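About Litbridge

Print | E-mail

July 2020, by Sándor Simon

Hi, and welcome! I'm Sándor, and I run Litbridge, a small school for grown-ups who want to read plays and novels in company (and argue over them, mostly politely). I started it in January a few years back with one borrowed room on Kapoor Street, 5 students and a very long Ibsen play I had no business teaching first.

We still do plays more than anything else. Every course lasts 20 weeks, and we read the whole thing out loud, stage directions included, with everybody taking a part. You don't have to be able to act. I certainly can't! Last term I read Hedda with a head cold and people stayed till the end.

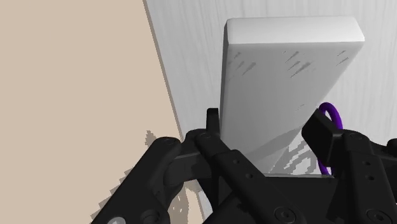 Brirell wrote to us after the Chekhov course that she'd always thought The Cherry Orchard was gloomy, and then she laughed so hard in the second act that she lost her place. I've kept that letter, because it's pretty much why I do this.

Groups are never bigger than 30, and we split up for the talking part. Our lending shelves now hold 2,432 books, lots of them with other people's notes in the margins (I love those). Novels run on the Amis Road side of the building, plays at the front, and you're free to switch if Middlemarch gets to be too much.

New readers can sit in on one evening for free. Just write to me and say what you've been reading lately.

Print | E-mail

Recent items
Which Ibsen should you read first?
Reading list for the fall novel course
How to borrow from our shelves
Notes from the Chekhov evenings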